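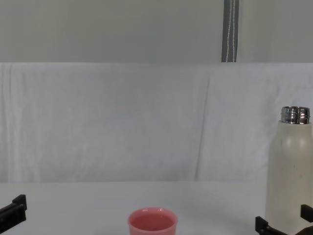

Okay, can everybody hear me in the back? Good. If the clicker dies I'll just wave at Fatemeh and she'll move us along.

Start with the question I get every week: should I buy a phone now or wait for the new one? I've been fixing and selling phones at Grimshaw for nine years, and my answer is still "what's wrong with the one you have?" Pause here. People usually laugh, and then they look down at their phones.

Slide 2. Batteries. Most folks who come in wanting a new phone really want a new battery. Show of hands – who carries a charger everywhere? Okay, keep your hand up if the phone is under two years old. (If lots of hands stay up, talk about background apps and screen brightness. If not, skip ahead.)

Tell the Rainer story. He came in with a Kitow he'd had forever, ready to spend a whole paycheck on the new model. We looked at his battery health, swapped the battery while he got lunch, and he's still using that phone. He's sitting right there, so don't oversell it!

Slide 3. Updates. This is the part I care about most. Before you buy anything, look up how long the maker promises security updates, and count from the day the model came out. The day you bought it doesn't matter. I got burned by this myself with a Skeseo I picked up on clearance. Lovely screen, great price, and the updates stopped that August. I was so mad.

Slide 4. Rumors. I love them, I read all of them with my coffee. But a leaked drawing is a drawing. Přemysl has a folder of "confirmed" folding phones that never came out, ask him at the break. My own rule is that I don't plan a purchase around anything without a price and a ship date.

Slide 5. Trade-ins. "Up to" is doing a lot of work in those ads. Check the small print for the screen condition, and get a quote from a second place. And back up your photos BEFORE you hand it over. Then sign out of your accounts, then wipe it. In that order, please.

Questions. Someone will ask about cases. Yes, get one. Someone will ask which phone I have, and I'll hold it up – it's the old one with the chipped corner.

Sign-up sheet for battery checks is by the door, Štěpánka has the pen.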